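Dede Akpalu Has a New Single, and It Was Worth the Wait

Those of you who have been with this newsletter since the early days will remember how I went on (and on) about Dede Akpalu after I heard her sing at the Lawal, back when she was still doing covers between the headliners and selling homemade discs from a shoebox by the door. Well, she has a proper single out at last. It's called "Galine," it came out at the start of December, and I've had it playing in the kitchen so often that my husband now hums the bass line while he shaves.

The song is a slow one to begin with, just her voice and a guitar, and then at the second verse the drums come in and the whole thing lifts up and starts to sway. She wrote it for her grandmother, who raised her and who used to sing while she cleaned the house every morning at 6 -- loudly, Dede told me, and always the same tune, and always a little flat. You can hear a bit of that old tune in the chorus if you listen for it. I had to play it three times before I caught it, and then I couldn't stop hearing it!
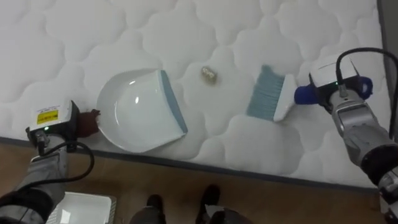

Dustpan and brush out.

The recording was done at Jokano, the little studio over the bakery, with Czesław Sadowski at the desk. Czesław has worked with nearly everybody in our corner of the music world at one time or another, and he has a lovely light touch with singers. He told me they tried a big, glossy version first, with strings and backing voices and I don't know what else, and then threw nearly all of it out and kept Dede's very first take. There's a small breath right before the last line that he wanted to clean up and she wouldn't let him. I'm on her side about that one.

As for where you can hear it live, she'll be singing at Drimley next month with a four-piece band, and tickets are $20 at the door. Doors open at 7, and she goes on after the opening act, so you have time for a bite to eat first. I'd get there early if you want a seat, as the good tables by the piano go fast and the back of the room can be chatty. She says there will be a few brand new songs in the set, including one she hasn't played for anyone outside the band.

If you go, do come and say hello. I'll be the one near the front in the green coat, singing along a half beat behind everybody else.

1384 shares | 6 comments

Recent items
Our favorite live records for a long drive
Open mic night at the Lawal: how to sign up
A visit with the Jokano house band
Readers write in: the first song you learned by heart

Contact us | Copyright, all rights reserved | Back to top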